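The man from Vurkora swore the dehumidifier would pull six pints out of our basement by Wednesday. My aunt believed him. She had also believed the fellow in Bedton who sold her the magnetic bracelet, so I kept my coat on and said nothing.

He had a chart. The chart had a line going up, and I asked him what the line was. "Comfort," he said.

"Measured in what?"

He turned the page.

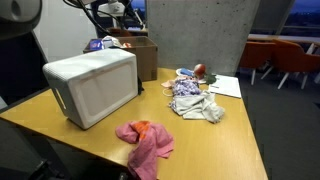
*The table, with the white box and the brown one behind it.*

My aunt signed anyway – 126 dollars down, the rest over five months. When his car had gone she went to the top of the cellar stairs and breathed in through her nose.

"Drier already," she said.

"It isn't plugged in."

"I know what I smell."

I went down with a flashlight. The wall had its usual stain, shaped like a boot, and I put my palm flat on it and held it there a while. It might have been a little drier. I wasn't going to tell her that, so I came back up and asked what was for supper.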